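Moved the microwave off the counter in February and I'm not moving it back. Writing this fast before the dinner rush starts in my own kitchen, so forgive the mess.

My claim: a microwave should have its own table. A small plain table, against a wall, near an outlet. Not over the stove. Not on the one good stretch of counter next to the sink. Certainly not built into a cabinet at chin height, where you're tipping hot soup toward your own face.

The over-the-stove thing bothers me most. Lionel Wragg, who I shared a rental with for 2 years, loved ours. He's tall. I'm not. Every bowl came down past my eyebrows with the burners going underneath. I burned my wrist on a ramen cup and he said use a towel. A towel! The shelf was the problem, and we both knew it, and neither of us was going to rip it out because it was the landlord's.

And then built-ins. My cousin Violeta Núñez paid 990 to have one fitted into her new cabinets. Lovely, very flush. When it dies she needs another one the exact same size or a carpenter. A microwave is a box you plug in. Why marry it to the wall?

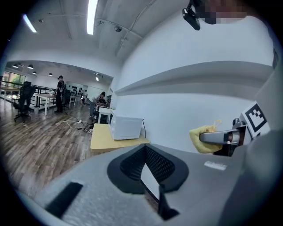

Does a table waste floor space in a small kitchen?

It takes some, and you get the counter back, which is a good trade. Counter is where you chop and roll and set down grocery bags. Floor next to a wall in most kitchens is holding a broom and a bag of bags.

White oven on a light wood table, a thin cord going down the wall behind. It looks almost too simple and I think that puts people off. They want the kitchen to look finished. I want somewhere to put a plate down when it's too hot to carry, and for that you need a bit of table next to the door. Get one wider than the oven. Please. I made that mistake with my first one, a Clorka thing I got cheap, exactly as wide as the microwave and wobbly on top of it.

Pui-shan Hsiao says I'm wrong about all of this, she keeps hers in the pantry with the door shut becuase she hates looking at it. Fine. But then you're standing in a closet waiting for oatmeal. At 6 a.m. I'd like a window.

Things I'll give the other side – a table does collect junk. Mail, mostly. And crumbs go behind it, and you have to pull the whole thing out to get at them. I do it every month or so, when I remeber.

Still. Height you can reach without stretching, a place for the hot dish, a plug you can get to without a flashlight. And when you move house you carry the oven out one trip and the table the next. Lionel's is presumably still up there over the stove.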